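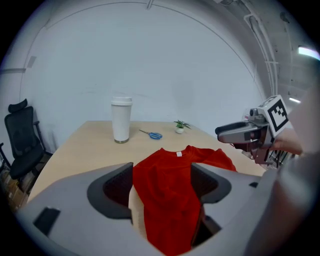 Pose jumps on handheld gripper when folding shirts

qlecomte
6/13/22
Out of 430 folding runs, 8 have a pose jump on the second gripper. Marker plate is rigid, screws checked. The track snaps sideways for a few frames and comes back. It happens mostly while the red T-shirt is being lifted by the collar. Tudik logs no error.

uthai_c
Marker occlusion. Cloth comes up between the camera and the plate, the solver gets two corners and guesses. Raise the plate.

qlecomte
I masked the runs with cloth over the plate. Five of the 8 had all four corners in view.

kassab_m
Then it isn't occlusion. Check your exposure. White plate, white wall, bright ceiling lights: the plate border blooms and corner detection drifts. What shutter are you on?

qlecomte
1/4,000. Already short. Same room, looking toward the desk:
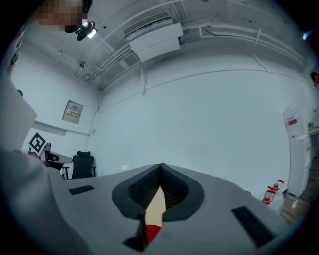 Marker board above the desk, panel on the wall behind it.

hverb
Do the board and the plate share an ID? If so, Tudik may take whichever is larger, without a warning. We lost most of September to that.

uthai_c
A duplicate ID would give more than 8 bad runs. I still say occlusion.

hverb
Only if both are in view together. Print the ID list per frame.

qlecomte
Printed. Both are ID 2. Reprinting the plate and rerunning the set. The three occluded runs stay open.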